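Wikach Gripper Evaluation Package

Equipment and Services / Manipulation / Evaluation

Overview

The Wikach Gripper Evaluation Package allows a laboratory, integrator or end user to compare parallel grippers on a fixed set of household objects before any hardware is ordered. The package combines a simulated workcell, a library of gripper models, a standard set of tasks and a reporting tool. It is supplied as a licensed software product with an optional period of physical bench testing at our Clunden facility.

Customers most often come to us with two or three grippers already short-listed and an arm already in place. Data sheets for such devices list stroke, closing force and mass, and these values are seldom measured the same way by different suppliers. The package applies one procedure to every candidate, on the same arm, with the same objects and the same starting positions, and reports the outcomes side by side.

The current release is Version 4. Customers holding a license for Version 3 may upgrade at no charge during their maintenance period.

What Is Supplied

Each license includes the following items.

Simulated workcells. 16 furnished room layouts, each with a pedestal-mounted arm placed within reach of a work surface. Layouts differ in table height, table shape, lighting and the position of surrounding furniture. All layouts can be edited by the customer.

Object library. Produce, tableware, containers, tools and bulky items, each with collision geometry, mass and surface friction. Friction values may be set for each object individually or drawn from a range at the start of a trial.

Gripper models. Models of the Caltton and Stasiv parallel gripper lines are included as standard. Further models may be imported by the customer, provided that the finger geometry and joint limits are available.

Task set. Pick, place, transfer, stack, and retrieve from clutter. Each task has a written definition, a time limit and a pass condition.

Controller interface. A single interface accepts joint position, joint velocity and end-effector commands. Scripted motion, teleoperation input and learned policies may all be connected through it.

Reporting tool. Results are collected by gripper, object and task, and may be exported as a spreadsheet or a printable summary.

The Evaluation Procedure

An evaluation consists of a number of trials carried out under a shared random seed. The seed determines where the objects are placed, which layout is used and how the lighting is set. When a second gripper is mounted, the same seeds are run again. The two devices therefore meet identical situations, and a difference in the results can be examined trial by trial.

A standard evaluation covers 3,000 trials for each gripper. This number was selected so that every object in the library appears often enough to be reported on its own line. Customers who require only an early indication may run the short evaluation, which uses a subset of the same seeds and may later be extended to the full number without repeating completed work.

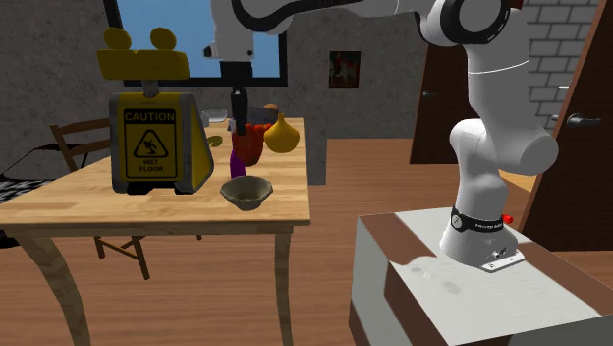 A trial is counted as passed when the object has reached the target region, is no longer in contact with the fingers and has remained at rest for two seconds. Objects knocked from the table are recorded separately from objects that were never grasped. In our experience the distinction matters to customers, as the first type of failure generally points to finger width or approach path and the second to stroke or closing force.

Contact with objects other than the target is also recorded. Many grippers perform well on a single item in open space and less well when a neighboring item stands within a finger's width of it. The clutter tasks were written with this condition in mind. Each layout can be run with the objects spread across the surface or gathered closely together, and the report lists the two cases in separate columns.

Tall and bulky objects may be placed on the work surface as obstacles. They test the clearance of the wrist and gripper housing during transfer movements, a point on which two grippers with similar fingers may differ considerably.

Findings From the Reference Comparison

Before release, Version 4 was used to compare the Caltton narrow-finger gripper with the Stasiv wide-pad gripper. The work was directed by Nayara Coutinho, who leads the evaluation group at Wikach. The complete report is available to license holders. Its main points are given here for the benefit of prospective customers.

On small and thin objects, the narrow fingers achieved a higher pass rate in both the spread and the gathered arrangements. The advantage was greatest in the retrieve-from-clutter task.

On large, rounded produce, the wide pads held the object more securely during fast transfers. With the narrow fingers, elongated objects tended to rotate about the line between the fingertips when lifted away from their center of mass. Lowering the transfer speed reduced this rotation but did not remove it.

Bowls proved the most demanding category for both devices. A grasp on the rim was reliable only when one finger entered the bowl cleanly, and the pass rate depended strongly on rim thickness. The wide pads required more opening to clear a thick rim and reached their stroke limit sooner.

Of the failures recorded over the course of the comparison, 1,804 were reviewed individually and assigned a cause. The categories used in that review are now built into the reporting tool, so that customers may sort their own failures in the same manner.

The comparison does not identify one gripper as superior. It is intended to show how a choice may be matched to the range of objects a customer expects to handle.

Camera Options

Virtual cameras may be attached to the wrist, to the pedestal or to any fixed point in the room. Resolution, field of view and noise can be adjusted for each camera. Color, depth and segmentation output are available.

Customers comparing camera positions may hold the gripper constant and vary only the view. The reporting tool treats the camera arrangement as a separate factor, and the resulting tables have the same form as those produced for grippers. Windows, doors, wall finishes and patterned surfaces are retained in the camera view, and customers working with learned policies are advised to leave them in place during evaluation. A policy that performs well against a plain backdrop may lose accuracy in a furnished room.

Physical Bench Testing

Simulation results should be confirmed on hardware before a purchase is made in quantity. For this purpose Wikach maintains two test benches at Clunden. A bench period lasts one week, beginning on Monday, and includes the following services:

Mounting and calibration of up to three grippers
A reduced task set carried out with physical objects matched to the library
Measurement of closing force, opening time and repeatability
A written comparison of simulated and physical results

Customers may attend in person or receive the recordings at the end of the period. Grippers not stocked at Clunden must reach us at least five working days before the bench period begins, together with the mounting drawing and a copy of the communication manual.

Bench testing is overseen by Vilho Peltonen, to whom questions regarding adapter plates, cabling and supply voltages should be addressed.

Known Limitations

The simulation treats all produce as rigid. Bruising, compression and surface damage are not modeled, and closing force should be set with this in mind. Customers handling soft or ripe goods are advised to reserve a bench period.

Finger pads are represented by a uniform friction value. Textured or worn pads will behave differently from the model.

Suction and multi-finger devices can be imported, but the standard task definitions and failure categories were prepared for parallel grippers. Results for other types should not be compared directly with the reference report.

System Requirements

A workstation with a dedicated graphics processor and 16 GB of graphics memory is required for evaluations that include camera output. Evaluations using only object positions may be run on a workstation with less memory. The software can be installed on a single machine or on a shared server, and trials may be divided among several machines under one license.

Licensing and Ordering

Licenses are issued by site for a term of one year and include maintenance, software updates and written support. Educational institutions may apply for a reduced rate. Bench periods are quoted separately and may be reserved by license holders only.

A demonstration license, limited to two layouts and one gripper model of the customer's choice, is available on request. Results obtained under a demonstration license can be carried over to a full license.

Requests for a quotation should state the arm in use, the grippers under consideration and the types of objects to be handled. The sales office replies in writing within three working days.

Related Products

Wikach Adapter Plate Set
Wikach Object Library Extension: Kitchen and Pantry
Wikach Camera Calibration Kit
Bench Period Reservation, Clunden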